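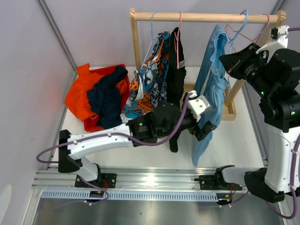
Is it worth selling used clothes online as a side job?

It can be, if you keep your buying low and you don't put a price on every hour. I've done it for a full year now on Flimuma and I'm posting my numbers and what I'd do differently. Long thread.

The year in figures: 402 pieces sold. $1,183 spent on stock. $2,578 left for me after stock, selling fees and supplies, before tax. I have a regular job, so this was evenings and a few mornings.

Where the stock came from: my own closet first, then my sister's, then thrift stores and two estate sales out past Laltenmont. The closet stuff was the easiest money by a mile. I ran out of it in month three.

Thrift store prices went up twice where I live. A plain sweater that was $4 is now $7. At $7 I leave it unless it's wool and has no pilling under the arms.

What sold fast: kids' winter coats, men's work pants, scrubs, maternity jeans, anything in a tall size. Plus sizes too. I could never find enough of those.

What sat: blazers, prom dresses, white shirts of any kind, shoes with wear on the heel. I still have nine blazers. If you want a blazer, write to me.

Before I buy anything I check the armpits, the crotch seam, the cuffs and the zipper, in that order. Takes under a minute. Then I hold it up to a window and look for moth holes.

Smell is the one I got wrong most often. Store lighting won't help you with that and neither will a mask. Two washes will handle most closet smell. Smoke I don't bother with anymore.

Measurements cut down my messages more than any other change I made. Chest, length, sleeve, inseam, waist laid flat. I put them in the first line of the listing. I had more than 900 messages this year and most of the early ones were "what size is this really."

For measuring, lay it on a hard surface and smooth it without pulling. A bed is too soft and you'll be off by half an inch. Stretchy knits I measure twice and list the smaller number.

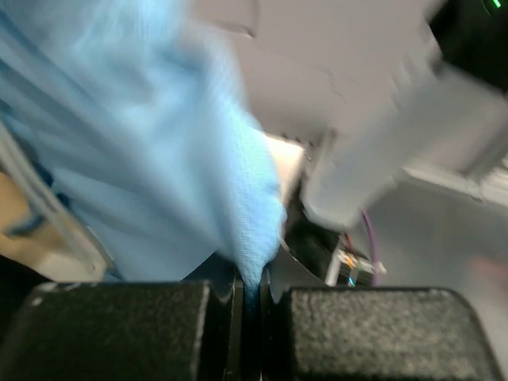

Write down every flaw. A pulled thread, a faded hem, a missing spare button. I had six returns all year and four of them were for something I'd seen and left out of the listing.

Pricing. I look at what the same piece sold for in the last few months, which is usually a lot lower than what people are asking for it. Then I go a dollar or two under the middle. If it hasn't moved in 30 days I drop it 15 percent.

Offers: I take most of them if they're within 20 percent. Holding out for three more dollars on a pair of jeans means storing the jeans.

Storage is the part I underestimated. I have a one-bedroom. By spring there were bins under the bed, bins behind the couch and a bin in the shower that I moved every morning. I now cap it at six bins. When they're full I stop buying.

Each piece goes in a clear bag with a number on it, and the number goes in the listing notes. Before I did that, I once spent 50 minutes looking for a gray turtleneck that was in with the towels.

Shipping: weigh it packed, on a real scale. I guessed for the first few weeks and got charged the difference on eleven packages. A kitchen scale works up to about five pounds, and for coats I use a luggage scale.

I use plain poly mailers, bought in bulk. I tried tissue paper and a thank-you card for two months and couldn't see any change in ratings or repeat buyers, so I quit both.

Someone asked about consignment. I took a bag to Thongsuk, the shop by the bus station. Usa Yimyam runs the counter there and was very straight with me about what she could move. They took five pieces out of 22 and I got 40 percent. Less money per piece, zero packing. For formal wear I'd go there first.

Also tried a weekend market table once with Britta Oltmanns, who sells linens. The table was $35 split between us. I sold four things and got a sunburn. She did fine. Linens do better in person than clothes, I think, as people don't need to try them on.

Taxes: keep every receipt from day one. I had a shoebox for the first half of the year and a spreadsheet for the second, and the shoebox half took me an entire evening to sort out. Track your mileage too if you drive to sales.

Time. I logged it for one month only, in the middle of the year. It came to 31 hours: a third of it photos and listing, another third washing, steaming and mending, and the rest was packing and driving. That was an average month for sales.

Tools I'd buy again: steamer, fabric shaver, tape measure, label printer. Things I wouldn't: the dress form, the ring light, the app that posts to five sites at once. It double-sold two of my jackets and I had to cancel on people.

Mending worth learning: sewing on a button, closing a seam, fixing a hem by hand. Zippers I pay for, and only on coats. My limit is $12, and the coat has to be one that will bring at least $45.

Going forward I'm doing fewer pieces at a higher price. Mostly coats and workwear, and nothing I'd list under $15. Next numbers post will be in December, after the coat rush.

Blazers are still available. Sizes 6 through 14, two of them wool, one is green.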